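The Door Job

Tolera got in at ten to five because the night ticket said the hand was crooked and the ticket was in capitals. HAND CROOKED. No name on it. Coffee, badge, stairs, second door. November dark outside, rain on the skylights.

Cell 4 at Cloltness was two things. The real arm, bolted to its post behind the yellow fence, a Platis with a lot of miles on it. And the other arm, the one in the computer, that did every job first so the real one wouldn't break anything. You fixed one, you fixed the other. That was the rule and people forgot it. Tolera did not forget it, she was the one who wrote it on the whiteboard.

She pulled the log. 381 runs since supper. First 200 or so fine, then the left finger started closing late. Not much. Then more. By three in the morning the thing was squeezing like a man with a sprained thumb.

"It's the screw," said Rhun Bowen, from the floor. He was already there. Flat on his back under the post with a flashlight in his teeth, so it came out as "ith a thcrew."

"You sent the ticket?"

He took the flashlight out. "Who else is up."

"Why capitals?"

"It was three in the morning, Tolera."

She hung her coat on the fence, which you weren't supposed to do. Power off, tag on, tag signed. Key in her pocket. She checked it was in her pocket. Checked again.

The finger came off with four bolts. Three came easy. The last one had been put in by somebody angry, and it took both of them, him holding the wrist and her leaning on the wrench with her hip against the post, and when it let go she barked her knuckles on the flange and said a word. Rhun said the same word back, to be polite.

Behind the finger, the lead screw. Grease gone black. She ran a rag down it and it came away with a gray paste that glittered a little.

"That's metal," Rhun said.

"I can see it's metal."

"Should've been changed at 2,000 hours."

"What's it at?"

He looked at the counter on the panel. Looked for too long.

"Rhun."

"It's at 900. It's only at 900."

So it wasn't age. She sat back on her heels. A screw doesn't eat itself at 900 hours unless you make it push against something it can't move, over and over, all night, and never feel it. She thought about that. Then she got up and went to the desk, still holding the rag, and woke the screen.
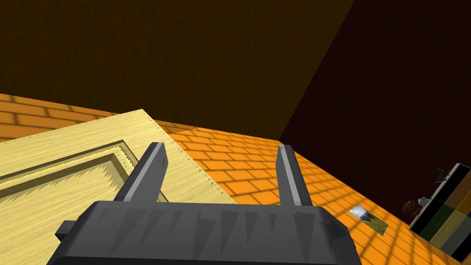 The night job was doors. Westerberg wanted two hundred kitchens' worth of them sorted and stacked by spring, and the arm had to learn to pick one up off a floor without chewing the edge. Tolera had the practice room open and stopped at the last run, the view from behind the hand, both fingers up. Orange brick all over, God knows who picked the brick, and the pale wooden panel lying there with its corner running right in under the housing. She stared at that corner. In the practice room the hand had all the space it wanted under there. She had drawn it that way herself, from the old drawings, with the old fingers.

"When did we change the fingers," she said.

Rhun came over wiping his hands on his pants. "September? The Clandex ones. The long ones."

"Did anybody change them in here?"

He leaned in at the screen. She could smell the grease on him, and the mints he ate in place of breakfast. He didn't answer.

"How much longer are they?"

"Width of a pencil."

A pencil. All night the arm in the computer had gone down, stopped in the right place, closed, and gone home happy. And all night the real one had followed it down and leaned a pencil's width of steel into the floor plate, and then tried to close anyway. 381 times. It had no way to say so. It had a force limit but the limit was set for the old ones too.

"Poor old thing," Rhun said.

"Don't."

"I'm just saying."

"It's my rule," Tolera said. "It's on the board. It's my handwriting."

He went and got the box with the spare screw, which was decent of him. She stayed at the desk and put the new numbers in. Finger length. Pad thickness. She measured the finger itself with the calipers, twice, because the sheet from Clandex had been photocopied so many times the threes looked like eights. Then the limit. She brought it down until the real arm would quit if it so much as met a loaf of bread.

New screw in by twenty past six. Fresh grease, not too much, Rhun always used to much and she stood over him. Finger back on. Four bolts, crossways, a bit each, then round again. The angry one she threw in the bin and used a new one.

Then the slow part. Tag off, key back, power on, both of them outside the fence with the gate shut. Tolera held the pendant with her thumb on the switch. The arm shivered like it does, and sat up.

"Zero it," said Rhun.

"I'm zeroing it."

The fingers opened all the way. Paused. Closed all the way, and touched, and there was a tick. One tick, both sides together. She did it again. Tick. She'd been listening for a second one and her shoulders were up by her ears.

She sent it down to the floor plate at crawl speed. A Westerberg door was lying there from the night, white, a dent in one edge. Down, down. She'd slid a strip of paper between the fingertips and the plate and when the arm stopped she opened the gate — no, key first, key in the pocket, then the gate — and crouched and pulled on the paper.

It slid out.

"Well?" Rhun said.

She held it up. Not a mark on it.

He went off to look for a chair. She found the marker and went to the whiteboard, where it said FIX ONE FIX THE OTHER, and stood there a minute, and wrote under it, smaller, INCLUDING TOLERA. Then she rubbed out the night count and put a zero. The day people were coming up the stairs, shaking off umbrellas, somebody laughing about something. Her coat was still on the fence. She went and got it before they saw.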